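Ellside and Haltlow Transport Users' Group
Minutes of the meeting held 2021-11-10, Prikville Library, upstairs

In the chair: Urszula Ostrowski. Minutes: Vilmos Kocsis. Apologies were read.

1. Matters arising
The bus company's reply to our letter of May was read out. It says the 22 runs "broadly to timetable". Several members wished to know what broadly means. The chair will write again, though she does not expect much.

2. Withdrawal of the evening 22
The company blames a shortage of drivers. V. Kocsis noted that the same reason was given for the last cut, and that the drivers were then said to be in training. The last bus from Haltlow now leaves before the late shift ends at the Wilczyńska bakery. People are walking home along the Ellside road, where there is no pavement past the bridge.
The company's offer of a "flexible evening solution" was discussed. It has no start date, no fares and no phone number. Agreed not to welcome it until there is something to welcome.

3. Petition
346 signatures so far. The council will not debate anything under 400. One member asked if the figure would be raised once we got there – the chair said it was fixed in the rules, and was asked to get that in writing. 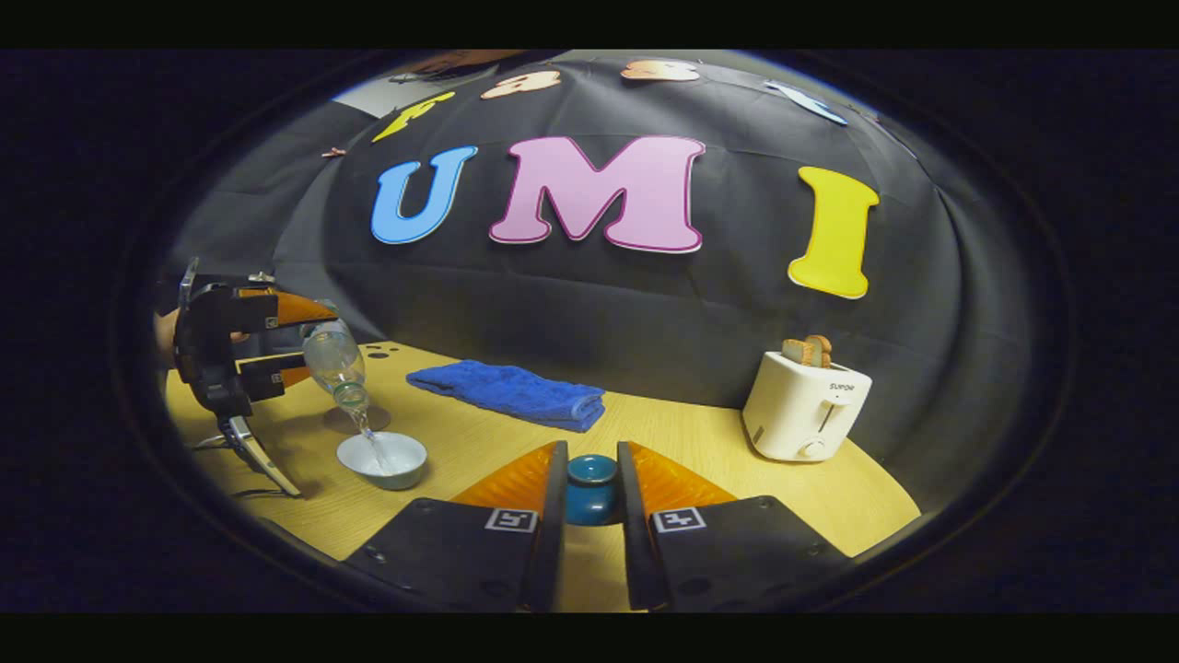 Teal-blue cup, November 2021

4. Shelter at Haltlow Cross
The council has quoted 700 pounds for a new roof panel. Members doubted this, as the old one was also described as new. V. Kocsis to ask for the quote broken down into parts and labour. No money to be promised meanwhile.

5. Live departure screen
Still showing buses that do not come. The company says the fault is with the supplier and the supplier says it is with the company. Proposed that the screen be switched off and a paper timetable put back. Carried, two against.

6. Any other business
Request for a Sunday service: left over, as it was last time.

Next meeting: same room, date to be sent round when the library confirms.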